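I moved 18 years of family photos and tax records off four old computers this winter. It took most of January. Posting what I did in case it helps someone who has a closet like mine.

1/ The starting point: two desktops, a laptop with a dead screen, and a small office tower from when I did bookkeeping at home for a flooring place called Soston. Plus a shoebox of thumb drives. I had no list of what was on any of it.

2/ First thing I did was write the list. Paper, one page per computer. Year I bought it, who used it, what I thought was on it. I was wrong on two of the four, but it gave me somewhere to start.

3/ The laptop was easy. Plugged it into the TV, logged in, copied the Documents and Pictures folders to a new external drive. Done before lunch.

4/ The thumb drives were slow. There were 19 of them. Three would not read in any port. Most of the rest were copies of copies — the same vacation in Vallejo on five different sticks.

5/ Do not delete duplicates as you go. I tried that the first night and lost track of which set I had kept. Copy everything first, sort after. Storage is cheap compared to doing it twice.

6/ Folder names. I went with year first, then month, then one or two words. 2009-07 lake. 2011-12 kitchen. They sort themselves and my sister can find things without calling me.

7/ Scanned paper went in its own folder. Tax returns, the house closing, vaccination cards, the car title. I had 282 scans and a lot of them were named "scan0001" and so on. Renaming those was the most boring part of the whole job and also the part I've already used twice.

8/ The older desktop would power on but never got to the login screen. I left it for last and asked on here what to do. Several of you said the drive might be fine even if the computer isn't. That was good advice.

9/ If you'd rather not open a computer yourself, call a couple of repair shops. I got quotes from two. Kendow wanted 60 dollars to pull the files onto a drive I brought in. The other place wanted more than double that and a two-week wait. Ask if the price is the same when they can't read the drive. At one of them it was.

10/ If you do it yourself: unplug it from the wall, set it on a table with good light, and take a phone picture of the cables before you move anything. Most desktop drives have one data cable and one power cable. An inexpensive USB adapter lets you plug the bare drive into another computer. Get one that comes with its own power supply if it's a full-size drive.

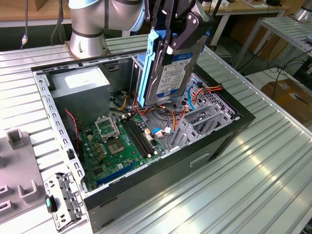
11/ Once you can see the files, copy the whole user folder, including the parts that look like junk. Old email lived in a hidden folder on mine and I would have missed it. That was over ten years of messages with my dad.

12/ Then check the copy. I opened a few files from each year, at the start, middle and end. Two video files would not play, so I went back and copied them again. The second copy worked.

13/ Where it all lives now: one external drive in my desk, one at my sister's house, and an online backup through Drokent. The first upload took nine days on our connection. I left it running at night and paused it when the kids had homework.

14/ What I'd change: I'd do the paper scans first. They are the things you need in a hurry. The photos can wait a month and it makes no difference.

15/ Someone asked about getting rid of the old machines. Our county takes electronics at the transfer station, mornings only. I kept the hard drives and let the rest go. The drives are in a labeled box until I've had the new setup for a year.

16/ Someone else asked about passwords for old accounts. I wrote those down as I found them and put the sheet with the wills — my sister knows where it is.

17/ Still to do: the camcorder tapes. I have a bag of them and no camcorder. If you've had tapes converted and were happy with the place, please reply with what you paid per tape and whether they sent the originals back.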